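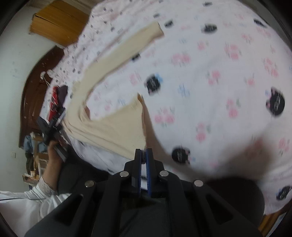 The old freight yard behind Koyama Street: where we are now

Many of you have written to ask what is happening with the freight yard, and I'm sorry it has taken me until September 2020 to sit down and give you a proper answer. It has been a busy summer in the studio, with most of us drawing at our kitchen tables, and the newsletter slipped down the pile. So pour yourself a coffee, because there is a fair bit to tell.

For those who are new to the list, the yard is the long thin strip between the back of the Koyama Street houses and the Benusard canal. Trains stopped coming through years ago and the rails were taken up soon after. What stayed behind was the loading platform, a very handsome brick retaining wall, and a lot of birch trees that seeded themselves in the gravel and have done better than most trees anyone ever planted in this town. The city asked for ideas for a neighborhood garden, we sent ours in with our friends at Emeck (they do the soil and water side of things, and they are very patient with us), and in the spring we heard that we had been chosen to take it further.

Our first drawings were, I'll admit, a little too busy. We had a pergola, a splash fountain, an outdoor stage and a row of raised planters, all squeezed in beside the platform. Mali Nicholas, who leads the planting design, pinned them up, looked at them for a good long while and then began laying tracing paper over the top and leaving things out. The fountain went first. Then the pergola. By the end of the afternoon the birches were all still there, and you could finally see the length of the place, which had been the thing we liked about it when we first walked it.

So the plan as it stands is a simple one. The platform stays where it is and becomes the main walk, with its worn edge repaired and a gentle ramp at each end, so that strollers and wheelchairs can get up and along without having to turn back. Down at track level, on the canal side, there will be 8 garden rooms divided by hedges of hornbeam. They aren't all the same size. The smallest is just big enough for a bench and two people who want to read, and the largest could hold a birthday party, or a game of catch if nobody throws too hard. Between them the gravel is left open, and Mali is sowing it with thyme, wild carrot, toadflax and the other tough little plants that like poor ground. She has been collecting seed on the site itself and has envelopes of it all over her desk.

The birches have been surveyed now, one by one, and we can keep nearly all of them. There are 13 that have to come out, mostly where the roots have pushed into the retaining wall. I know some of you on Koyama Street are fond of the big leaning one by the signal hut, and I'm happy to say that it isn't on the list.

Water has been the hardest part. The strip is flat and the ground under the gravel is packed down hard from all those years of freight, so after a storm the rain sits there for days. Wycliffe Kaijage at Emeck spent a good part of July digging test holes and pouring buckets into them with a stopwatch in his other hand.

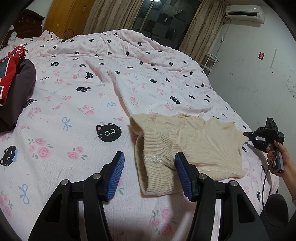

His answer is a shallow planted ditch along the foot of the wall, running the whole way and spilling into a low meadow at the canal end. In a dry month you would walk past and think it was a border of irises and sedge. In a wet one it will fill up and empty again slowly through the roots. The whole site comes to 1,767 square yards once you take off the strip the canal company keeps for access, and Wycliffe is confident that the ditch can take what falls on all of it without sending anything to the street drains.

We had a very good conversation about seating, too, which went on longer than anyone meant it to. Several of you asked for backs and armrests, and you were quite right. The first benches we showed were long flat blocks, lovely to look at and not much fun to get up from if your knees are bad. We have gone back to Jivovo, the workshop making them, and they are building 3 trial benches in oak with proper backs, each at a slightly different height. The trial benches will be set out on the platform for you to try, so please do go and sit on them for a while – bring a sandwich – and then tell us which one you'd want to stay on.

Lighting is still open. Some neighbors would like the path lit all night, and others, whose bedrooms look straight out over the wall, very much would not. At the moment we are leaning toward low lamps set under the lip of the platform, which would light the ground and leave the birches dark.

The drawings go back to the city in November, and if they are happy with them the birch work can start over the winter while the trees are bare. Comments on the benches, the lamps or anything else can come to the studio by email, or on paper through the door if you prefer. Mali reads every one of them, and she does write back, though it may take her a week or two when the seed is ripening.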